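A visit to the Silix demonstration room in Mencombe

By Apolline Delorme 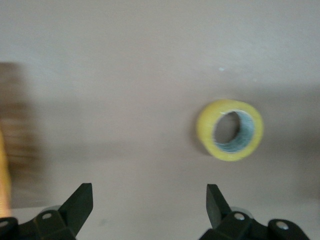 View from the wrist camera, with the tape roll ahead of the open gripper.

I went to Mencombe in January with two colleagues from our packing department. We had received the invitation from Vasiliauskas, the company which services our conveyor line, and they share a building with Silix. My expectation was a hall with big orange arms behind fences. The Silix room is on the second floor, at the end of a corridor with grey carpet, and it is not much larger than our lunch room.

In the room there are three stations. At each one a person sits or stands beside a table and guides a robot arm through a small job, and the computer keeps everything: the pictures from the cameras, the positions of the joints, how far the gripper is open. One such recording they call an episode. The system which learns from the episodes has the name Ello. I asked what it stands for and was told that it stands for nothing, somebody liked the sound.

The job on the day of our visit was to pick up a roll of packing tape and put it into a tray. For me this was a good choice, as we use tape in our department from morning to evening and I have strong opinions about it. A roll has a hole in the middle, so there are two ways to take it. You can close the fingers around the outside, or you can put one finger in the hole and pinch the wall. The operators are asked to use only the first way for now. If both ways are mixed in the examples, the early versions of Ello hesitate between them and close the gripper on nothing. They showed us a recording of this, and the arm did look like a person who cannot decide which coat to wear.

Clear tape brings its own difficulty. On the wrist camera the edge of the roll can be bright yellow and the inner layers more blue-grey, and the border against a pale table is soft. Our guide explained that the colour changes a lot with the lamp and the time of day, and they want this in the data. For this reason the blinds are left half open on some mornings and closed on others. I had thought that a laboratory would try to keep the light always the same.

After coffee we were allowed to try. The operator holds a copy of the gripper, with a trigger, and the arm follows the hand. It has a small delay which you stop noticing after some minutes. My first attempt pushed the roll away from me across the table. The second was better, but I came down too steeply and one finger landed on top of the tape. On the third I got it. My colleagues were both quicker than I was, and I have heard about this several times on the train.

What surprised me most is that the bad attempts are not thrown away. Each episode gets a mark afterwards, good, poor or failed, and a short remark if the operator wants to write one. I saw remarks such as "too fast at the end" and "bumped tray". A second person checks the marks. The poor ones are kept in a separate folder, and Silix has not yet decided how much of them Ello should see. On this question the people in the room did not agree, and the discussion went on beside us for quite a long time.

They have collected almost 800 episodes with tape so far. I asked if this is many. The answer was that it is enough for rolls lying flat in the middle of the table, and too few for rolls standing on their edge or lying close to another object. Between episodes the operator must move the roll to a new place, and people have habits. After an hour, everybody puts it again in the same corner. Now a printed list tells them where the next position is.

We saw also Ello working alone, at the station by the window. It was slow. It stopped above the roll, corrected a little to the right, went down and closed. Two times it was successful while we stood there, and then it needed help with a roll which was too near to the tray. I would not put it in our department this year, and the people at Silix did not suggest it.

For visitors from other firms: the door is at the back of the building, past the loading bay, and the bell is hard to hear, so it is better to telephone from the car park. You should wear sleeves that can be pushed up. The afternoon group had more time at the stations than we did, and I would choose the afternoon if I went again. I have kept my notes on the marking of episodes and can send a copy to anyone in the packing department who wants to read them.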